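September 2, 2018
Sunday, late, tea going cold beside me

I have been putting off the laundry since Thursday, and today I finally gave in and did all of it, every last sock, and then stood there at the counter for most of the afternoon folding and thinking about everything under the sun. 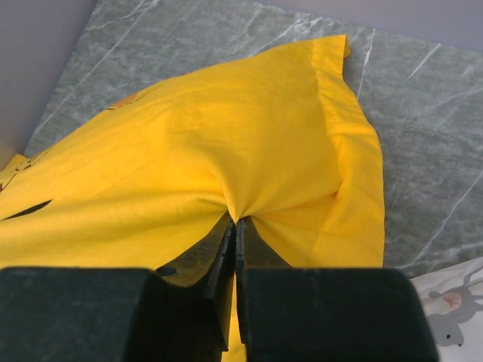
The yellow cloth

Yellow came out on top, as it usually does in this house. I have a terrible weakness for yellow. My mother used to say I would have painted the cat if she had let me, and I can't say she was wrong (poor Gulis, he was a very patient cat). The gray marble pattern makes a good background for it, I think. Against the bedspread yellow just looks loud, but on that cool gray it looks like a lemon somebody left out, and I felt cheerful just standing next to it.

Not that it stayed cheerful for long, because cotton wrinkles if you so much as look at it. I pull on one spot and the creases go running off in every direction, and then I smooth those down with the flat of my hand and find I've pushed them all to the other side. My grandmother folded everything while it was still warm and never owned an iron until she was past 50. I think of her every single time I let a basket sit overnight, which is to say every single time. And the hems! They always want to curl and double over on themselves, and then you fold the whole thing up with the hem tucked wrong and it keeps that line for a week.

I tried the way Venkatesh Sundaram showed me back in March, when he and the girls stayed with us and he did all our laundry without being asked, bless him. You lay the shirt face down, bring in the sides, turn the sleeves back, and then fold it up in 3 so it stands on its own like a little book. His came out like a shop display. Mine lean. I did get 4 of them to stand up in the drawer at the same time, and I called everybody in to see, and then somebody shut the drawer too hard and that was the end of that.

Sorting out the drawers

Once I had started I couldn't stop, so I took everything out of the big dresser too. I found the green scarf I accused the dry cleaner of losing (I will have to go in and be very nice to them), and a birthday card I wrote and never mailed, with 2 stamps on it and everything. I also found that I own far more pillowcases than pillows. I don't know how that happens. I made a bag to give away and then took a few things back out of it, and then put one of those back in, so I suppose I came out slightly ahead.

The old Trukeo Fair shirt is staying. It has gone so thin at the shoulders that I wouldn't wear it past the mailbox, but we bought it on the day it rained so hard the band played to us and a wet dog, and I'm not ready to cut it up for dusting. Maybe next year. I said that last year.

I stopped at five to put the rice on and we ate late, with the last of the tomatoes from the side bed and the lime pickle, and I must write down that the pickle is nearly gone and I should ask Varma for her recipe before she moves. She told it to me once over the phone and I wrote it on an envelope, and I believe the envelope went out with the recycling.

Still to do: the towels, the button on the blue cardigan, and the sheets for the back bedroom before Hirach gets here. I'd like to hang those outside if the weather holds. It was a lovely soft evening, with the windows open all the way through the house and the crickets going, and the top drawer smells of soap. I'm off to bed now, and the towels can wait for tomorrow.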